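Journal > Visits > Grolwood

November. By Helju Kütt

We use cookies to remember your settings. Accept / Manage

Enasach runs its packing site at Grolwood with 11 people on a shift and 3 robot arms. I spent an afternoon there with Sarmīte Jaunzems, the shift lead.

The arms took over lifting and placing two years ago. No one was let go, she said, but the jobs moved. Packers now check labels, clear stops and sign off each batch. The site ships about 2,689 parcels a day. Sore wrists are less common – boredom is more so, and people swap stations every two hours.

New tasks are tried in simulation first, and operators sit in on that. Jaunzems wants them to see where the fingers go before they stand next to the real thing.
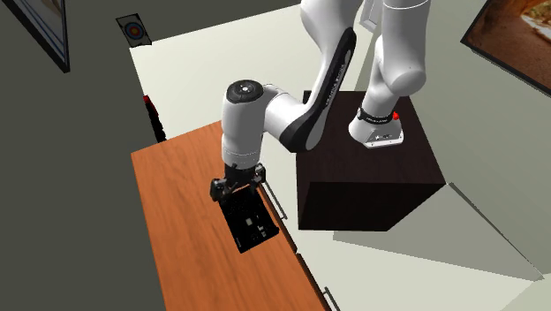 Simulated pick: the gripper at a flat black part on a wood countertop.

Two of the packers have asked to train as programmers. The course starts in spring.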